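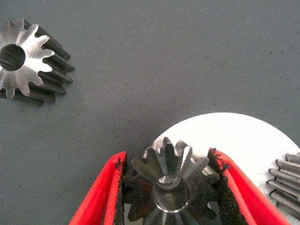
Callard gear shop to take in small repair orders from October

The gear shop on the east side of Callard will start taking small repair orders from the public in October, the company that owns it said. Flekine has cut gears at the site for farm equipment dealers and packaging plants, and until now it has asked for a minimum order of 17 pieces of any one part.

Under the new arrangement a customer can bring in a single worn gear and have one made to match. The counter will handle spur gears and bevel gears in steel. Worm gears and anything in plastic or bronze will still go through the regular order desk, with the old minimum.

The company said it had been turning away people with one broken part for years. Most of them came in with gears out of older machines whose makers have closed or stopped carrying spares. Feed mixers, hay balers, bench drills and printing presses were the machines named most often in a list the shop kept last winter. That list ran to 363 requests, and more than half were for a spur gear.

Spur gears have straight teeth that run parallel to the bore, and they connect shafts that sit side by side. Bevel gears have teeth cut on a cone and are used where the drive has to turn a corner, usually at a right angle. Bevel gears are harder to replace one at a time. The two gears in a pair wear together, and a new one set against a worn partner can be noisy and may not last. The shop said it will ask customers to bring both halves of a bevel pair whenever they can, and it may refuse a job if only one half is available.

Parts should be clean when they are handed over. Grease and packed dirt in the gaps between the teeth have to come out before anything can be measured, and the shop will charge a cleaning fee for gears that come in dirty. It asks that customers leave rust alone and not grind or file the teeth. A gear with teeth missing is fine as long as a few good ones are left next to each other. Broken pieces should come along in a bag.

At the counter, staff will measure the outside diameter, the bore, the width of the face and the depth of the teeth, and will count the teeth. Keyways and set screw holes are noted on the same sheet. Customers are asked to write down which machine the gear came out of, how fast it turns if they know, and what it meshes with. A photo of the gear in place on the machine is useful too, and can be sent ahead by email.

A quote will follow within three working days. Spur gears up to 8 inches across are expected to take two weeks from the time the quote is accepted. Bevel gears will take four. Jobs that need hardening go out to a heat treating plant in Bedby, where the shop sends a load twice a month, so those orders could take longer depending on when they land.

Prices have not been set in full. Flekine said a plain spur gear of ordinary size, unhardened, will start at $85, and that the first bevel pair of a given size will cost a good deal more than a second one, as most of the expense is in setting up the machine. Customers who expect to need a spare later are being told to order it at the same time.

The company is using part of its former stockroom for the new counter. The room held finished gears from canceled and overrun orders, some of them on the shelf for 20 years or more. Sorting that stock took most of the summer. The shop ended up with 3,424 gears it considers good enough to sell, and those will be offered from the same counter at a reduced price. A list with tooth count, bore and width is being put together and should be ready by opening. Gears with chipped teeth, deep pitting or no clear size were sent for scrap.

Customers who find a match in the old stock can have the bore opened up or a keyway cut while they wait, if the machine is free. Bores cannot be made smaller except by fitting a sleeve, and the shop will quote for that separately.

The nearest place now doing single gears is in Oda, a little over an hour's drive. That shop has stopped taking bevel work, and several farm repair businesses in the area have been shipping parts out of state.

Flekine has hired two machinists for the repair work and moved one older gear hobbing machine out of the main production line for it. The company does not plan to add a second shift. If orders run ahead of what the one machine can do, it will put new jobs on a waiting list and give a date with the quote.

The counter will be open from 7 a.m. to 11:30 a.m. on weekdays. The entrance is at 411 Tannery Road, on the side of the building facing the rail line. Trucks should use the front gate and park along the fence, as the side lot is too narrow to turn in. Parts can also be mailed to the same address with a name and phone number tied to each gear.

Worn gears will be returned with the finished order unless the customer asks the shop to scrap them.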